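Facilities > Kitchens and Break Areas > Counter Inspections
Filed under: Small Appliances, Checklists with Comments

COUNTER AND SMALL APPLIANCE CHECK — TELLSTEAD KITCHEN
Inspected by: Ruxandra Toma
Reviewed by: Raluca Chiriac
Date: 14 March 2025
Form 461

Ratings: S = satisfactory, C = comment, A = action required.

1. Heating appliances, back of counter

1.1 Body and door free of visible damage — S
1.2 Front of toaster oven clear — A. Tall wooden rolling pin leaning upright against the front. Store it in the drawer. The door cannot be opened safely with anything propped on it.
1.3 Bottles kept away from appliances — C. White bottle with blue label standing near the rolling pin. Move to the wall side.
1.4 Cutting board stored away from toaster — C. Far edge of the board is near the toaster. Pull it forward before use.

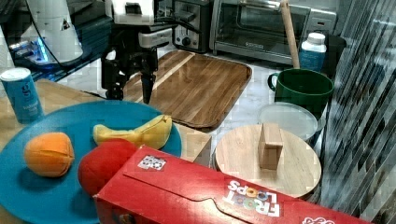 2. Counter and table section

2.1 Marble surface free of cracks — S. Gray veining is part of the pattern. Do not report it as cracking.
2.2 Items set back from the table edge — C. The cereal box is lying flat and should stand with the dry goods.
2.3 Play food kept apart from real food — C. Orange, banana and red piece share the blue plate. Use a separate bin, per the Jitura house rules, section 4.
2.4 Small loose pieces — C. One light wooden block at the edge of the table section, where it meets the marble. Return to its set.
2.5 Tray condition — S. Check the raised rim for splinters at the next visit.

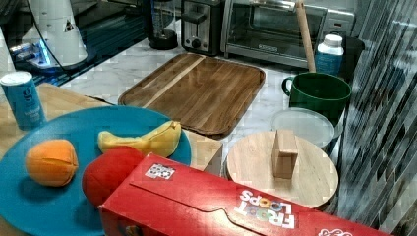

Item 2: plate, cereal box and wooden tray, Tellstead kitchen.

3. Combustibles and glass

3.1 Top of toaster oven clear — A. Folded white terrycloth towel on top, hanging slightly over the front. Remove before the oven is switched on. Same finding in December.
3.2 Toaster slots clear — A. Bread-shaped wooden piece standing in the rear slot. Take it out and unplug the toaster until the slots have been checked by hand.
3.3 Glassware set back from the edge — C. French press to go behind the tray when not in use.
3.4 Mugs stored singly — C. Green mug stacked on a pale blue one. Separate them.
3.5 Clearance above appliances — C. Keep 300 mm free. Measure at the next visit.

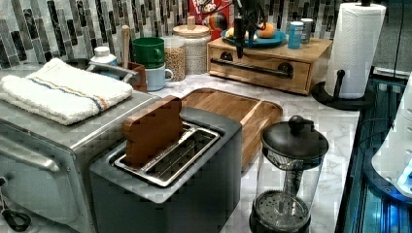

Item 3: towel on toaster oven; wooden piece in toaster slot.

Actions: 1.2, 3.1 and 3.2 to be closed before the kitchen is next used. Comments may wait for the regular round. R. Chiriac to countersign — copy to the Flarnero office.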